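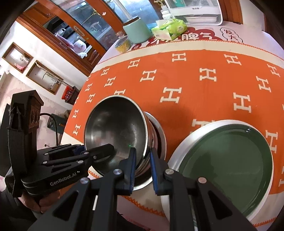
Kernholm wrote back overnight to ask why the frequency trace in our islanding case rings for so long after the tie line opens, and whether we had left the governor deadband out of the hydro units again. A fair question, and a polite one considering we did exactly that in the spring. I checked first thing and the deadband is in. So the ringing comes from somewhere else, and most of today went into looking for it.

2024-08-04

Setup for anyone picking this up after me: the Drerkinmont network model, the reduced one with 1,853 buses, summer evening loading, both pumped units off. The event is the loss of the northern tie with the import at its usual level. I run it out to 40 seconds. The full model takes forever on the old workstation and I would only trust it for a final check anyway.

Run A, everything as sent to Kernholm. Frequency dips, recovers, then swings back and forth with a period of 7 seconds and hardly any damping. Looks just like their plot, which is comforting in a way.

Run B, turbine at Rostesport on constant gate. Swing nearly gone. I was so pleased with this that I went and made coffee, and then realized that with the gate frozen the other stations have to do all the work and the dip gets deeper, so it's a clue and no kind of fix. Still, a very good clue!

Run C, Rostesport back on governor, water starting time put back to the value on the old commissioning sheet. We had been carrying a shorter one that I think came over with the Tesfamariam import (their conversion script fills blanks with a default, and the penstock field was blank for that station). With the longer time the swing gets worse, and it starts to grow slowly toward the end of the run. I did not expect that and ran it twice. Same answer.

Run D, same as C but with the temporary droop raised to 35 percent. Now it settles properly by the third swing. The dip is a touch deeper than in A but load shedding stage one is not reached, so I can live with it.

What I make of it so far – the governor settings in the file are for grid-connected running, and the station almost certainly switches to a slower set when it finds itself in an island. We have no switching logic in the model at all. If that's right, Kernholm is looking at a problem in our data and their network is fine, and I would like to tell them so kindly and soon.

Things I'm less sure of. The load model is constant impedance for the whole northern area, which is generous for evening load with all those heat pumps. I tried half constant power on a copy of D and the damping dropped, though it still settled. Saved it next to the others with "halfP" in the name. Please don't overwrite it, I have not exported the plots.

Also the event time in the protection file is one cycle off from the one in the dynamics file. Harmless today, but it has bitten us before – fixed in both.

To do: ask the station for the island-mode settings sheet, and whether they recorded anything during the separation last November. Rerun C and D on the full model overnight. Go through the Tesfamariam import for other blank penstock fields, there must be more of them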